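Home | Guides | Packing | Storage | Contact

Section 2: Packing the tote

1. Lay the board flat on the table and put the cloth tote on it with the mouth open.
2. Put the clear tray on the left of the board. Small items wait in it until the bag is nearly full.
3. Stand tall, light packets at the back of the tote.
4. Put boxes and tins in front of them.

Note: a Fostura tote is rated for 40 packings. Check the seams after that.
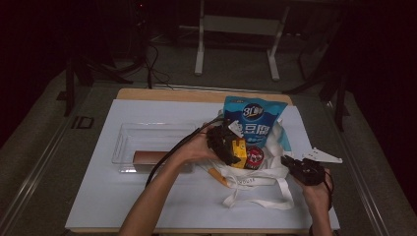
Handles should stay outside the bag the whole time you are filling it. Let them fall to one side, clear of the opening. The blue tofu snack bag goes upright against the back, and the yellow box sits in front of it. Long thin items can poke out at the side for now.

5. Move the items from the tray into any gaps.
6. Bring the handles together and lift straight up.

Caution: do not load more than 500 g on top of soft packets.

Comments (2)

Babak Shokri: Does step 4 apply to glass jars as well?

Haden: I put mine in first, at the bottom. Fine so far.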